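掲示板 > 学習用データ収集 > 手首カメラ視点の記録基準について

基板組立課題における「開始姿勢」の判定基準(ご意見募集)

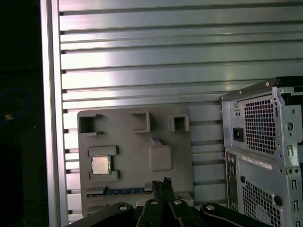 図1 手首カメラ映像。模擬基板および下段スロットの青色基板片

投稿者:Prestosach管理担当(Hubmann)
関係各位
模擬マザーボードを用いた組立・分解課題について、現在までに2,413件の記録を登録いたしました。登録内容を点検したところ、開始姿勢の扱いが作業者ごとに異なることが判明しております。つきましては、次の2点についてご意見を賜りたく存じます。
1. 指先が画面内で対象部品と重なる状態を、開始姿勢として認めるか。
2. 背景に他の機材が入る記録を、学習対象に含めるか。

投稿者:L_Wieser
1について、認めない方向での統一を提案いたします。図1では二本の指が下段スロットの方向を向いており、この位置から開始した記録には接近動作がほとんど含まれません。接近部分の少ない例が増えると、方策が部品の手前で停止する傾向が強まると懸念しております。

投稿者:correa_h
Wieser様のご提案には賛同いたしかねます。近距離からの開始例は、把持に失敗した後の再試行を学習させるうえで必要です。全件を除外するのではなく、開始距離を「遠」「中」「近」の3区分で付記し、学習時に比率を調整する方式が妥当と考えます。

投稿者:L_Wieser
区分の付記自体に異存はございません。ただし、誰がどの時点で区分を判定するのかが示されない限り、現状の不統一が別の形で残ります。作業者の目視による判定には反対いたします。

投稿者:Skarphéðinn B.
関節角の記録から指先位置を算出できますので、区分は後処理で自動付与が可能です。Inga形式の記録であれば追加の作業は生じません。旧形式の13件のみ、手作業での確認を要します。

投稿者:correa_h
自動付与に賛成いたします。旧形式分は当方で確認いたします。

投稿者:w.pacheco
2について申し上げます。図1の右側には筐体の背面が写っており、電源の差込口や通気口の格子まで判別できます。左側の暗い部分にも青いケーブルがうかがえます。評価環境にはこのような機材を置かない予定ですので、背景を統制した記録のみを採用すべきではないでしょうか。

投稿者:Skarphéðinn B.
当方は逆の見解です。背景を統制しすぎた場合、機材の配置を変更しただけで成功率が低下するおそれがあります。むしろ問題となり得るのは、溝付きアルミパネルの反射です。図1でも左寄りは白に近く、右寄りは青みを帯びた灰色です。模擬基板も灰色ですので、照明条件によっては輪郭の識別が難しくなると思われます。

投稿者:w.pacheco
反射に関するご指摘は承知いたしました。しかしながら、背景の多様性を求めるのであれば、配置を計画的に変更すべきであり、偶然に写り込んだものを多様性とみなすことには同意できません。配置記録の提出を採用条件に加えることを求めます。

投稿者:Prestosach管理担当(Hubmann)
ご意見に感謝申し上げます。1については、開始距離の3区分を後処理により自動付与することといたします。近距離開始の記録も保持し、学習時の比率は別途協議いたします。
2については合意に至っておりませんので、継続審議といたします。Pacheco様におかれましては、配置記録の様式案を1月中にご提示くださいますようお願い申し上げます。

投稿者:w.pacheco
承知いたしました。Grinano班の既存様式を基に作成いたします。筐体の位置と照明の向きは必須項目とする予定です。

投稿者:L_Wieser
様式案には、模擬基板の立て掛け位置の欄も追加願います。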